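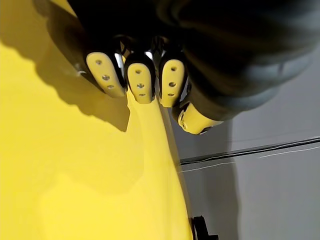

A hand in slot C: talking to Amândio Carvalho about Cai

Posted 17 April 2020

Got Amândio Carvalho on the phone for a bit over an hour this week. Bad line, he was eating. Wrote this up fast from my notes so the order is mine and the quotes are his, cleaned up a little. He's been building a robot arm and hand called Cai at Virelska, the shared workshop in Irard, plus a lot of it on his kitchen counter. Right now Virelska is one person per slot, wipe everything down, out by nine. So he gets two evenings a week with the arm and does the fiddly stuff at home.

First thing I asked was why start with a hand. Everybody says don't start with the hand.

"I didn't start with it. I started with the arm in July and got bored. An arm with nothing on the end is a lamp." He'd had the arm going as far as waving. Then a member at the shop asked what it was for and he didn't have an answer. Drew the first finger that night.

He threw out 3 complete hands before this one. The first was string and springs, all printed. "It closed great. It opened when it felt like it." The second had joints so loose you could twist a finger sideways with no effort. The third he won't talk about except to say it got warm and he had to leave the room to get a fire blanket, which he didn't end up needing. Hand number 4 is the one with metal in the joints.

"Metal was the whole change. I was being cheap about it. I was printing joints and reprinting joints and I must have spent more on filament then I would have on the parts."

How long to print a finger?

"Depends what mood the printer is in. The housing is most of an evening. The pads are quick."

The pads, then. That's what people on the members' list keep asking about. They're the pale yellow ones, rounded at the end, little holes running down the length. He's been through a pile of shapes. The early ones were flat and things slid right out. Then too round, so only a tiny spot touched anything. These are in between. I asked about the holes and he laughed.

"Everyone thinks the holes are sensors. They're holes. The pads go on a jig with pins so they all come out the same." He said he might fill them later, might not. He tried putting something in them once, some kind of foam plug, and the plugs fell out on the floor and he was finding them for a week.

The color means nothing either. It was the spool that was on the shelf. "I'd have picked gray."

Best trick he's learned so far is to test against things that are bigger than the hand. He used to try to pick up small stuff, bolts, a marker, and miss, and learn nothing from missing. Now he brings the fingertips in against the edge of something large and smooth and curved and just looks at which finger gets there first.

"If one finger lands early you know right away. With a bolt you just know you dropped a bolt."

And does one land early?

"Oh yes. The second one. Always the second one."

He shims it. Slip of paper under the motor mount, tighten, try again. Not proud of the paper. It's a store receipt, folded over.

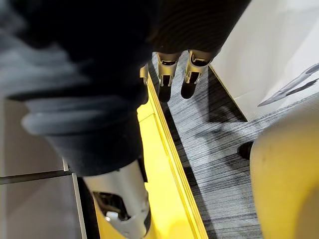
Wiring was the part where he nearly quit. Every finger needs power and signal, and all of it has to get past a wrist that turns, and for two months the wires came out of the side of the arm in a big loop that grabbed anything it passed. It pulled a mug off the bench. It pulled its own connector out, twice in one evening. What fixed it was cloth: the dark sleeve that goes over the arm now, bunched up in thick folds near the hand, with a thin dark band where it stops and the bare metal of the wrist begins. "It's ugly and it's the best part on the robot," he said. The wrist itself he left open, there's a cutout in it so you can see in and get at the insides. He wants to be able to reach in there with tweezers without taking the arm off its mount. Taking the arm off its mount is an entire slot gone.

He sewed the sleeve himself. By hand, badly, he says. The first one was too tight and the arm couldn't bend all the way, and he spent an evening in the code looking for a bug that was a seam. The second is loose and has extra length so it bunches when the arm folds up. Elastic on the end.

"Go loose. Twice as loose as you think. And don't use anything fuzzy, the fuzz goes in the joints."

Asked about the controller. He's running a board he and two other members laid out together, they call it the Gandar. I'd heard the name around and thought it was a product. Nope. It's the street the shop used to be on. There's a batch of 8 of them, one is in Cai, one is in somebody's greenhouse opening the vents, one is dead and that was Amândio's fault (reversed the supply, smelled it before he saw it). The rest are in a drawer for whoever asks.

"People should ask. They're just sitting there."

The software he didn't want to get into. It's short, he says, and it's mostly a table of positions. He moves the fingers by hand to where he wants them, saves that, moves them again, saves that, and then it plays them back. No vision, nothing clever about where the object is. If you move the object it misses. I said that sounded limited and he said sure, so is a can opener.

One rule he does have. Any new move gets run 100 times before he'll put it next to anything he cares about. Slow speed, him standing there with his thumb on the stop. Takes forever. He listens to the radio. Around the middle of the last long run a screw backed out of a knuckle and rolled under the shelving and that's how he found out he'd skipped threadlocker on that whole side.

"So I took them all out and did them all. That was a Tuesday gone."

Things he'd tell someone starting out, more or less as he said them:

Buy the screws in one length. Design around the screws.

Stop button first, before the arm moves at all. His was a light switch for a while. Worked fine.

Label both ends of every wire. Both ends. He labeled one end.

Don't build at home and at the shop with different sized hex keys. He has a metric set at one and a mixed coffee can at the other, and he's rounded out more heads than he wants to say.

Print two of anything small.

What's next: the thumb. He's not happy with it. It comes in too sideways and it does most of the work in any kind of grip, so the angle matters more than on the others. He's got a new bracket drawn up and hasn't printed it, wants to see if he can get away with filing down the old one first. I told him he'd print it in the end. "Probably. But I'll file it first."

After that maybe a second hand, for the other side, but there's no second arm and no money for one, so it would be a hand on a stick. He doesn't seem bothered.

He also wanted me to put in that he's looking for short lenghts of thin silicone wire, any color, will trade printed parts or bread. Leave it on the shelf by the door at Virelska with his name on the bag. Slots are on the sheet as usual, he has Monday and Thursday evening, and if Cai is clamped down with the red tag on it please don't move it, he's halfway thru something.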